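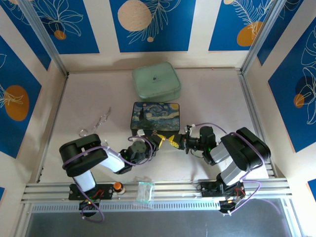 Step 1: Get to know the table before you touch the arms

If you're coming to the two-arm table from the packing benches, welcome! You'll have heard all sorts about it in the canteen, and I'd ask you to put most of that to one side for the morning. I'm Mhairi Gunn, I packed at Hosholm for years before the tables came, and I've written this page for people who are good at handling things and have never handled a robot.

Begin by standing at the front with the power off and having a proper look. Both arms are fixed to one long rail, each on its own black plate, and each has a yellow gripper at the end. Find the purple cable on each arm and follow it with your eyes from one end to the other. Those cables need room to move, and most of the trouble I've had in this job has come from a loop that was hanging somewhere it shouldn't.

Then look at what's on the table. We practise with ordinary things, the kind our customers send back or send in: a printed box (the Starry Night one is a favourite of mine), a zipped case, a pair of glasses. You already know how to pick each of those up without thinking. The new part of the job is slowing down enough to notice how you do it.

Step 2: Clear the reach

Swing-room first, always. Move anything small off the rail and out of the space between the arms, little bottles and bags included, and put it in the tray on your side bench. Glasses go in the tray too unless they're part of the task. Thin wire frames are very easy to miss when you're looking at a big black motor, and Finlay Buchanan will tell you what a pair costs to replace.

Check your own sleeves and lanyard while you're at it. Lanyards come off at the table, please.

Step 3: Switch on and wait for green

Turn the key on the side panel and keep your hands behind the front edge. Wait until you have a green light on the left arm's wrist and another down at its base. If one of them stays dark, switch off, count to 5 and try again. If it's still dark, ring Kamran Farooqui on extension 846 and go and have a cup of tea. You won't be marked down for the lost time - that was agreed with Euan Semple when the rota was drawn up, and it's in writing on the board by the door.

Step 4: Bring the grippers together slowly

Set the speed dial to its lowest mark. Press Meet on the Munro panel and the arms will come in from either side until the grippers are nearly touching. Watch the gap. You want them level and facing one another, with a sliver of daylight between. If one is sitting higher, press Hold, nudge it with the arrows, and press Save.

Do this as many times as you like. I must have done it for a whole afternoon on my first day, and Heather Lamont, who trained me, sat there with her knitting and never once looked at the clock.

Step 5: Teach one lift

Choose the box to start with, as it has good flat sides. Press Teach, guide the left arm to one side and the right arm to the other, and close the grippers until they only just hold. Lift it a hand's width, set it down, and press Save again. Play it back at low speed and watch the corners.

Leave the zipped case until you're happy with the box. Its rounded corners want a different grip, and you'll find your own way of coming at it.

Step 6: Write it down

Every table has a notebook. Put down what you taught, what you changed and anything that felt wrong, even if you can't say why. The notes I find most useful come from packers, because they'll write "squeezed too hard on the lid" where the panel only gives us a code.

What changes for you

People do ask, so I'll say what I can. The tables take the repeat lifting, up to 200 boxes a shift once a lift is properly taught, and my shoulders are a good deal happier for it. Your grade doesn't drop when you move across. The work is quieter, though, and I did miss the chatter of the bench at first. We now swap over at midday so that everyone gets half a shift in company, and if that doesn't suit you, have a word with Euan before the next rota goes up.

There's still plenty done by hand. Anything torn, sticky or oddly wrapped goes to the benches, and so does all the gift work for Asach.

Page last changed July 2020. Spare notebooks are in the cupboard under the Curkulau shelves.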